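Asmont Opens Its Doors to Residents Planning for Retirement

If you live in or near Asmont and retirement is anywhere on your horizon, there's good news this February! The Asmont Public Library has started a free retirement planning series, and the first session filled the big reading room well before the 6:30 p.m. start. People brought notebooks, pay stubs, and a whole lot of questions, and many of them stayed long after the coffee ran out.

The series is led by Selma Hoxha, a retired payroll manager who spent most of her career helping other people with their paperwork before she had to face her own. She is quick to say that she isn't selling anything. There are no products at the back of the room and no sign-up sheet for a sales call, just a table of printed worksheets and a box of sharpened pencils.

"I did payroll for years and I still got confused by my own Medicare mail," Hoxha told the crowd, to a lot of nodding. "If it felt like a second job to me, I figured it must feel that way to plenty of other folks."

The opening session was all about monthly budgets, and it was livelier than it sounds! Hoxha asked everyone to write down what they spend now, then go through the list and mark what would change after their last day of work. Commuting costs and work lunches went down on most lists. Travel, hobbies, and home repairs went up. Several couples found out on the spot that they had very different ideas about how much traveling they'd be doing (one pair was still happily arguing about a camper in the parking lot).

From there the group moved on to emergency savings. Hoxha suggested that people who don't have a separate fund start with a first goal of $1000, kept apart from the everyday checking account, and build from there. She likes automatic transfers, even tiny ones, and she likes setting them up while a regular paycheck is still coming in. 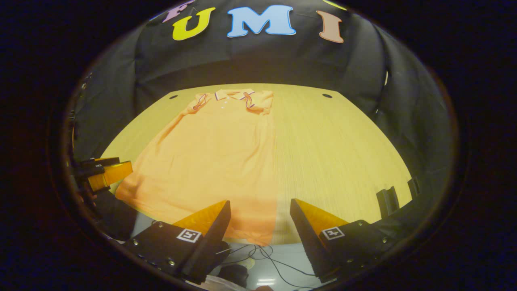 Healthcare got the most questions by far, so it will have a whole evening to itself. Most people become eligible for Medicare at 65, and the sign-up window opens before that birthday month arrives. Missing it can mean paying more later on, although people who are still covered through a current employer often have different deadlines. Hoxha's advice was to call the benefits office at work early, ask how the two kinds of coverage fit together, and write down the name of whoever answers.

She also spent a few minutes on a subject many of us would like to skip, which was planning for a long life. Her worksheet runs all the way to age 85 and then has blank lines below it, with plenty of space to keep going. Looking at the numbers that far out gets people thinking about inflation, about whether the house will still suit them, and about who might help with bills if they needed a hand.

Now for the part that had the room buzzing. Starting with the next session, anyone who attends can book a one-on-one visit to go over their worksheet in private. The visits take place in the small study room upstairs, and there is an elevator. You don't need to bring account numbers, and Hoxha would prefer that you leave them at home. A simple list of what comes in and what goes out is enough to get a good conversation going.

The library has 2 more evening sessions on the schedule. The healthcare night comes first, followed by one on Social Security, including how the age you claim affects the size of your monthly check and what to think about if you're married, widowed, or divorced. Both begin at 6:30 p.m. in the reading room, and both are free whether or not you have a library card. You don't have to have come to the first one, either.

Younger residents are welcome too, and it was great to see several of them there. One woman in her thirties came along to drive her father and ended up filling out a worksheet of her own. She left with extra copies for her coworkers.

Seats can be saved at the front desk or by phone during regular library hours. Walk-ins will be let in as long as there are chairs, but judging by the first night, it's smart to show up early. Worksheets from the budget session are available at the desk in regular and large print, and the staff will happily set a copy aside if you ask. Bring a pencil anyway, since quite a few of the library's went home in people's pockets!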